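Speaker notes: "Where Is the Corner? Wrist Views and Towel Folding"
Group talk, Ullholm, August 2019
Nele Teuber

OPENING (don't rush, let people find chairs)

Thank Benedikt Schwerdtfeger for the invitation. Mention that he asked for "something with results in it" and that I have done my best.

Start with the claim. If you want a robot to fold a towel, the hard part is finding a corner. The folding itself has been a solved problem in my family for generations. A corner that is tucked under two layers of terry cloth is, to most vision systems, one more wrinkle.

Say what Kurup is: our corner finder. Two camera streams go in, one grasp point and one grasp angle come out. Finn Albers named it and will not say why.

THE PROBLEM UP CLOSE

Old version used the fixed camera only. It did fine on flat towels. On anything with height it picked the highest fold and went for that with great confidence. Killian called this "the mountaineer" and the name went into the commit log, where it will outlive us.

So we added the wrist view.
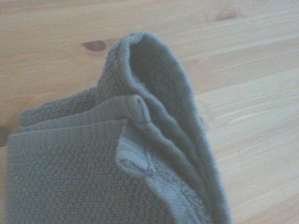 Ask the room where they would grab. Wait. Somebody always says the top. Let them have it for a second, then point out that a tall loop is the one place where you learn nothing about the edges.

What we use instead: the woven border. On a terry towel the border has a different texture from the body, and it runs parallel to the hem. Find the border, follow it, and sooner or later you run into a hem that turns. Kurup labels each patch as body, border or hem and then walks along the border labels. Bastian Hollmann did the labeling tool. Please be nice to it in the questions.

(If short on time, skip the next bit.)

Color was a dead end. We spent most of January on color. I have slides on it and I'm sparing you.

SETUP

One arm, two fingers, one towel at a time. Pine tabletop, which I was against. Knots look like small dark folds if your network is young and impressionable. We kept the table and added bare-wood shots to the training set. 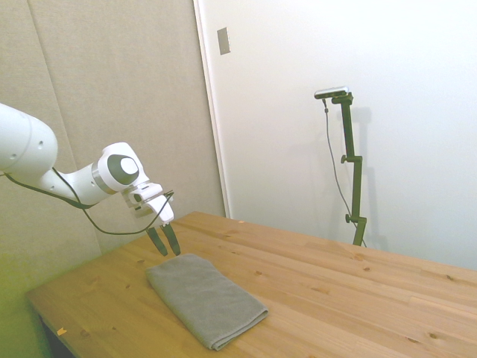
The wrist view proposes and the fixed view vetoes. A proposal gets thrown out if the two views disagree on where the towel ends. We tried it the other way around and the arm spent its days politely declining to move.

RESULTS

851 grasp attempts. The fixed-camera baseline missed the corner in 169 of its attempts before we stopped running it, partly out of pity. Give the per-condition table now and read only the top row aloud.

Main finding: the wrist view helps most on crumpled towels and hardly at all on folded ones. Say this plainly. Clornel's first draft of the abstract left out the second half.

The 10 towels in the test set were all terry. Dish towels are a separate misery, see Trornel, next year, funding permitting.

FAILURES (keep this part, people like it)

Labels. A sewn-in label reads as a hem corner. We had 6 failures in a row on one towel until Killian cut the label off, and I had to explain to him what a held-out test set is.

Shadows under a rolled hem. Still open. If anybody has a good idea, I'm here until the coffee's gone.

Next slide is the backup video. It has no sound, so keep talking.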